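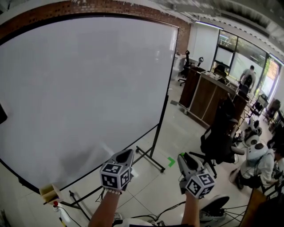
Kerubo Mohamedi asked on her first visit why we bother with people at all, if the robots are the ones meant to learn. Fair point, and it's pretty much what Fudow is about!

We study how much a robot can pick up from demonstrations done by hand. One of us holds a pair of grippers, does an ordinary job like wiping down a whiteboard, and the marker cubes let us work out where each gripper went. No robot needed until later, so we can record in kitchens, corridors, anywhere we're let in.

Our June study at Ralthorpe used 408 demonstrations from 20 people. The bit we still get excited about: a policy trained on lots of different rooms coped far better with a new one than a policy trained on the same amount from a single room. Folding cloth is still a struggle (we're working on it).

There are 5 of us. Esther Temba and Oduor Sang look after recording, Comfort Annan and Nyokabi Mabula do the training runs, and Kerubo joined us after all that asking. Come and have a go with the grippers if you're nearby.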